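Does Hot Water Really Clean Your Hands Better?
A Doubter's Guide to the Kitchen Faucet, for readers 8 and up 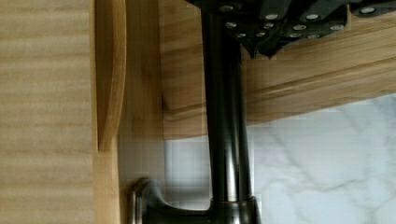 Etenesh Bogale wrote in to say that hot water has to be better, because her grandmother always said so and her grandmother was never sick. She adds that cold water "just slides the dirt around."

Well, maybe. Grandmothers are right a lot. But "somebody always said so" is the kind of reason a doubter likes to poke at, so let's poke at it.

What is a faucet, anyway?

A faucet is a gate for water. The water in your pipes is being pushed all the time, even when nothing is coming out. That push is called pressure. The faucet holds the water back until you move the handle. Then the gate opens and the push does the rest.

Plenty of kitchen faucets have one lever. Lift it and more water comes out. Swing it one way for hot and the other way for cold. Inside many of them is a part called a cartridge, with little openings that can line up or be blocked. If the openings line up a lot, you get a lot of water. If they barely line up, you get a trickle.

Some faucets are shiny silver. Some are dark, like old bronze. People will tell you that the dark ones are "solid bronze." Be careful with that. Often the color is only a finish, a thin layer on the outside, and the metal underneath is something else, such as brass or zinc. You can't tell by looking.

Back to hot and cold

The idea behind hot water is that heat kills germs. Heat can kill germs, it's true. That's why we boil things. But water hot enough to kill germs quickly would also burn your skin badly, so you can't wash your hands in it. The warm water you can stand is too cool to do that job.

So what gets germs off? Mostly soap, rubbing and rinsing. One end of a soap molecule likes water. The other end likes grease. The grease end grabs the oily stuff on your skin, where germs like to stick, and when you rinse, the water carries it all away. Rubbing helps to knock things loose.

Does that mean Etenesh's grandmother was wrong? Partly. Warm water feels nicer, so people may wash longer, and longer washing helps. Warm water is also better at softening grease on a frying pan. For hands, cool water and soap will do.

What about special faucet water?

One December a flyer came through my door for a thing called the Zunden ring. You clip it on your faucet and it "wakes up" the water. The flyer said 3,771 families had felt the difference.

Felt it how? Did they try it with the ring hidden, so they couldn't tell if it was on or off? The flyer didn't say. I asked Reginald Baptiste, a plumber who has fixed my sink twice, what the ring would do to the water. He said it would get it a little bit wet on the way past.

A big number on a flyer is not a test. It could be 18 families or a million, and we still wouldn't know what was checked.

Test it yourself

You need soap, cooking oil, ground cinnamon, a towel and a grown-up who doesn't mind a mess.

Rub a few drops of oil over both hands. Sprinkle on some cinnamon. The cinnamon is pretending to be germs.

Rinse under cool water with no soap. Look at your hands. Is there cinnamon left?

Dry off, put on more oil and cinnamon, and try again with warm water and no soap. Have the grown-up set the handle so the water isn't too hot.

Then do it a third time with cool water and soap, and rub for 20 seconds. Which way worked best?

Now doubt your own test. Did you use the same amount of oil every time? Did you rub as hard? Cinnamon isn't alive and germs are much, much smaller, so this can show you how soap moves oil, but it can't show you how many germs are left. If your friend gets a different answer, don't argue about it. Do it again together and watch each other closely.

Words to know

Pressure: the push on the water inside a pipe.
Cartridge: the part inside many faucets that opens and closes the way for the water.
Finish: the outside layer that gives metal its color or shine.
Molecule: a tiny bit of a substance, far too small to see.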